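26 Apr 2021
By Katia Ferraro, Secretary
Filed under: Residents' Association > Minutes

MINUTES OF THE HOUSE MEETING, PLAVBERG HALL

Chair: Katia Vitale
Minutes: Katia Ferraro
Apologies were received from the Illov Wing representative.

1. Minutes of the previous meeting
The minutes of the February meeting were approved without amendment.

2. Welcome parcels
The Chair reported that the sorting of items for the welcome parcels had begun in the ground-floor guest bedroom, the store cupboard being full. Wrapped snacks and other small packets are being put out on the bed and grouped before they are bagged. The meeting agreed that the striped sheet should stay on the bed until the sorting is finished and then be sent to the laundry.

It was noted that items other than food should be kept apart from the snacks. Anything with a torn wrapper or past its date is to be set aside and left out of the parcels. The target remains 60 parcels, with 4 snacks in each.
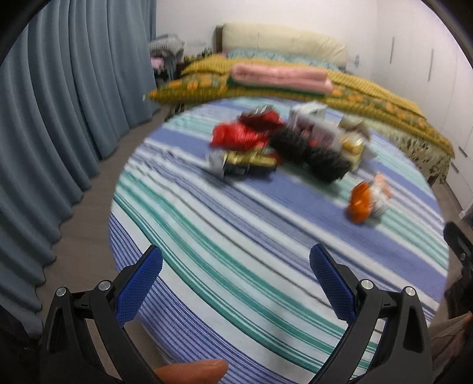

3. Use of the guest bedroom
The room will be unavailable for overnight visitors until the parcels have been handed out. Two bookings are affected and the Secretary will write to the residents concerned. Boxes must not be left in front of the radiator.
ACTION: Katia Ferraro

4. Paper bags
A quotation for 100 paper bags had been received from Cattaneo. Members asked whether bags with handles could be had at the same price. The Chair will enquire and may place the order if the difference is small.
ACTION: Katia Vitale

5. Any other business
The Werkov Wing asked for a second shelf in the shared kitchen. The matter was deferred to the next meeting. Residents are reminded to return the guest bedroom key to the office after use.

The date of the next meeting will be posted on the noticeboard. The Chair closed the meeting.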